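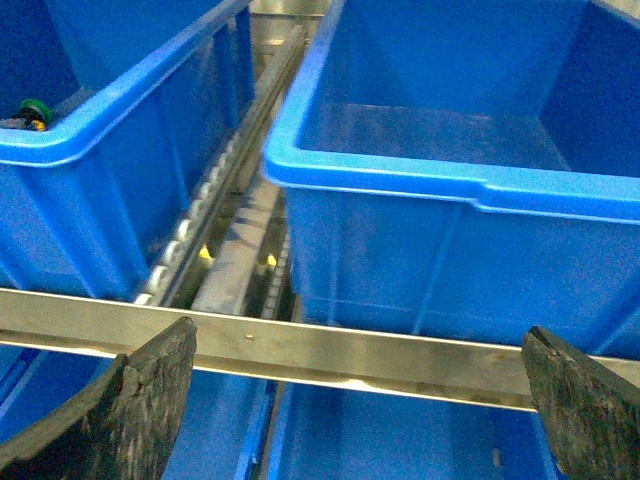
Page last changed: 3rd September

Ticket 606: gripper drops out over left bin, arm goes into protective stop
Raised by: Sebastian Bucur
Cell: Tristo switch picking, upper shelf
Status: open (but calmer than it was)

Right, I've tidied this ticket up so it reads in order, as the old version had bits of three conversations stuck together and I couldn't follow it myself.

What happens: the arm goes over to the left bin to pick a push-button switch, starts down, and somewhere on the way the controller loses the gripper. Screen says error 335, "tool not responding", and everything stops dead with the fingers open. Press reset and it's happy again. Might do a whole shift after that, might do it again on the very next pick. I hate faults like this! Give me something properly broken any day.

It only ever does it on the left bin. I've sent the arm to the right one over and over, same speed, same depth, and never had a peep out of it. Lower shelf is fine as well.

What I tried first, with results:

Restarted the controller and the gripper power supply. No change.

Cleaned the finger pads. They're pretty scuffed by now (I do know, a new set is on the list) but they've got nothing to do with a tool not answering. I just wanted to feel I'd done something.

Slowed the descent to half speed. Seemed better for a morning, so naturally I told everybody it was sorted, and then it stopped again straight after lunch.

Swapped the tool profile for the one from the Zarnari cell. Same error, same place. Swapped it back.

Checked the bin position. Now, the bins sit next to the roller tracks and they can creep a bit if somebody bumps the shelf, so I wondered if a finger was touching the rim and tripping the force limit. That would be a different code though, and when I looked back through the log there wasn't a single force trip in it. Left the bin pushed fully home anyway.

After that I stopped changing things and just watched, which I should have done on day one. Ran it on the green-capped switches, then a few goes at the yellow one.

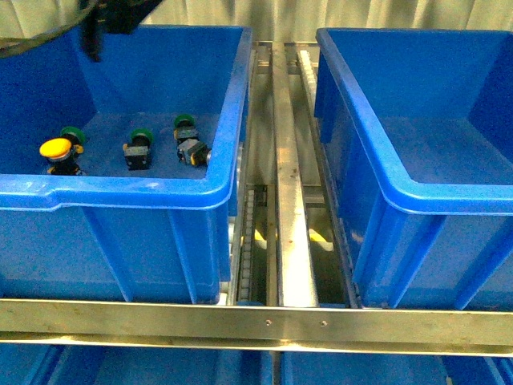

Gleice Marinho wanted to know whether the stop came at a particular height or at a particular wrist angle, and said she would stop poking at the software until I could answer that. She had the same code on the Trindade job in January, and there it was a connector that only opened up when the wrist was wound round to one side. Her advice was to jog the last joint by hand with the arm held still, well above the bins, and see if I could make it fail without going down at all.

Good shout, that. I didn't know the answer, so I went and did exactly what she said. Cell locked off, slow mode, enabling switch in my hand, arm parked above the left bin. Turned the wrist one way: nothing. Turned it the other way, and at roughly two thirds of the travel, up came 335. Turned it back, reset, did it again. 335. Lovely. So height's got nothing to do with it, and the picks on the right never wind the wrist that far, so that explains why that side has been so well behaved.

That put the cable at the top of my list. It comes over to the tool in a loop, and when the wrist winds round the loop gets pulled, and I think the pull ends up at the plug. With the power off I gave the plug a gentle wiggle and there was a little bit of play. Not much, but more than on the spare.
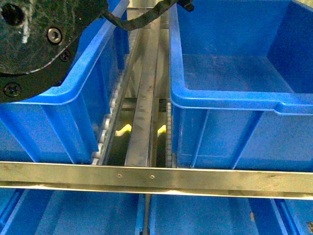

So I nipped the locking collar up and moved the first cable clip back along the arm to give the loop more slack. Ran the hand test again, full travel in both directions, no error. Then put it back on automatic and let it pick from the left bin for two hours, and it didn't stop once.

I'm not closing it yet. I got caught out with the half speed thing and I'm not doing that twice. Also, more slack means more cable hanging about near the bins, so I want somebody else to look at whether it can catch on a rim when the arm comes across low. Until that's been done, please keep it on reduced speed and don't leave it running on its own.

One more thing, and I'm not pointing fingers: if it stops with 335, please don't reach in to the bin to straighten the switches while the arm's sitting there waiting for a reset. Lock the cell off first, every time. The gripper is the bit that isn't answering. The arm is quite capable of moving.

Still to do:

Replacement cable, ordered through Clalluston, no delivery date yet.

Ask Gleice which clip position she ended up with at Trindade.

Limit the wrist travel in the left bin program, or turn the pick pose round the other way so it doesn't wind up so far. I'd like to do the second one but it means teaching the points again.

New finger pads while the tool's off anyway.

If you get the error before the new cable is in, write down the wrist angle from the screen before you reset and add it to this ticket. The reset clears it and I can't get it back afterwards.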